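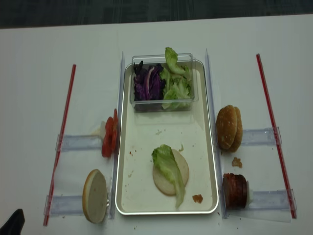
Shredded purple cabbage and lettuce, two of the usual toppings.

November 23, 2024
By Annelore Kohlhase

Why Does the Lunch Line Take So Long? A Project Report

Our group set out to learn why the line at the Girnach dining hall moves the way it does, which is hardly. The school gives us 60 minutes for lunch. I have spent enough of them looking at the back of someone's jacket to consider myself an expert, but the course requires data.

We timed customers at the burger counter for 13 lunch periods. One of us stood at the door with a stopwatch and one stood by the register, trying to look like a person with a reason to be there. In total we recorded 2302 customers, and I typed in most of them.

Grilling was our first suspect. Patties come off ahead of the rush and wait under a lamp, so the grill is cleared of all charges. Paying was slower than we guessed, mostly on days when the Hulto card reader had one of its moods.

The real delay is toppings. Students reach the counter having had the whole line to think, and begin thinking. A customer who knew the order got through in 10 seconds. The undecided ones I will not average here, out of kindness, but see the table in the appendix.
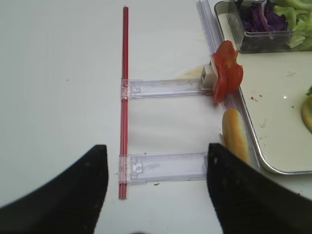

When we brought this up with Begay at the counter, the answer was that people would choose faster if the menu hung where the line starts and not over the register, where it is read by customers who are already holding everyone up.

We tried it. A paper menu taped by the door shortened the wait on both days it stayed up. Then it fell down, and we had run out of project.

Weak points: we only studied one counter, and exam week got mixed in with normal weeks. A second round is planned for December if the tape holds.

Comments

Stunik: Did you count people who gave up and left? I was one of them, twice.

mk_lunch: Appendix link is dead.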